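Glass, Light and the Working Room
Interiors
2023-03-29

When the Lellard offices were refitted, the company asked its designers to settle one question before any other: how much should a person in one room be able to see of the next? The old floor had been divided by solid partitions, and the inner rooms received daylight only when a door was left open. Staff had asked for more light. They had also asked, in the same survey, for fewer interruptions. The two requests were treated as a single problem, and the plan that followed was drawn almost entirely around the walls.

The survey was answered by 151 employees. Of these, 78 named daylight as their first concern, ahead of noise, storage and the temperature of the meeting rooms. The design office of Prestis, which prepared the scheme, took the result as an instruction to keep the windows clear of furniture and to let the smaller rooms borrow light across the floor. Glass was specified wherever a wall carried no pipes or wiring. Where a wall did carry services, it was finished in plain white and left without shelving or pictures.

Frosted glass was chosen for partitions near seated work. It passes a good share of the light that reaches it and reduces a person on the far side to a soft shape. Clear glass was reserved for places where people need to know whether a room is in use before they walk in. Horizontal blinds were added to the clear sections so that each group could decide, hour by hour, how open it wished to be. The blinds are white throughout, a point on which the client and the designers agreed at their first meeting.

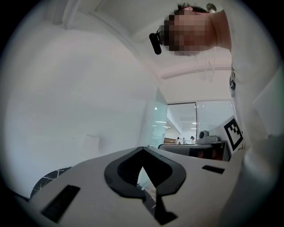
Photo: Tratano

The ceilings required more patience than the walls. Ducts could not be moved without closing the floor below, and a level ceiling would have brought the whole room down to the height of the lowest duct. The designers enclosed the services in white soffits and allowed the planes to meet at angles. Small round fixtures were preferred to long panels in the working rooms, since they could be placed between the soffits without disturbing the lines.

Critics of the glass office have long argued that it gives people nowhere to hide, and the objection deserves a fair hearing. A room in which three colleagues can be seen standing in conversation is also a room in which those colleagues know they may be seen. Lellard's answer was to leave the blinds under the control of the people inside. No schedule governs them, and the office manual devotes only one sentence to the subject. In practice most groups have settled on a partial arrangement, with one portion of the glass covered and the rest left clear.

Materials were ordered in October, and the partitions were delivered in 30 crates. The glass came through a supplier in Guimarães, which cut each sheet to the measured opening. Several openings proved to be out of square — a common finding in older buildings — and four sheets had to be cut a second time. The delay was used to repaint the service walls and to fit wall plates in the same pale finish as the surrounding surface.

The completed area covers 603 square meters. A second phase, which will extend the same treatment to the reception rooms and the library, is now with the building's owners for approval. Prestis has proposed a clearer glass for the library and a heavier frame at its entrance. The choice of blinds for those rooms has not been made.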